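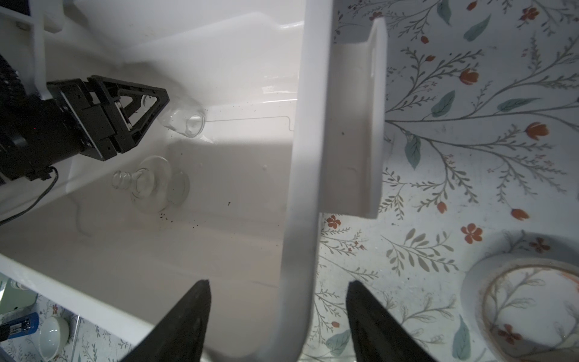 Druvell Bin Sorting Set, README

Maintained by Siu-fong Kuo and Thảo Kiều
Last edited Aug 16, 2023

Contents

The set covers small household and lab items kept in one white plastic storage bin: putting them in, taking them out, laying them down on the table. There are 111 sessions in release 2. Sessions from January used a different table cover and are kept in their own folder.

Items

Glassware: a clear wine glass with a short stem, and other clear vessels. Glassware may lie on its side in the bin.
Tubes: clear plastic, blue screw caps. They may stand on the table or go in the bin.
Bin: white, open top, printed label on the front.
Lid: light blue plastic, small white label near the center. Log it as "lid" even when it is used as a tray.

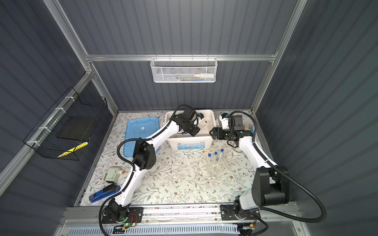

Item names follow the list in names.txt. If an item is hard to tell apart from its neighbor — clear glass on white plastic is the usual case — mark it "unsure" and leave the name blank. Specks on the bin floor are not items and get no entry.

Storage

Anything in the hanging baskets is out of play and is not logged. The floral cover stays on the table between sessions. 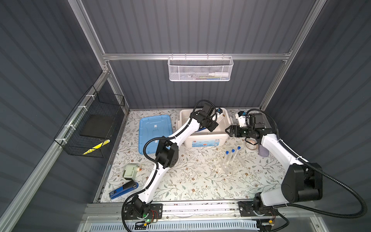

Table with the bin at the back wall, lid to its left, mesh basket on the crossbar.

Known gaps

Session 30 has no item list. Notes from Cunmont use "tub" for the bin and have not been changed.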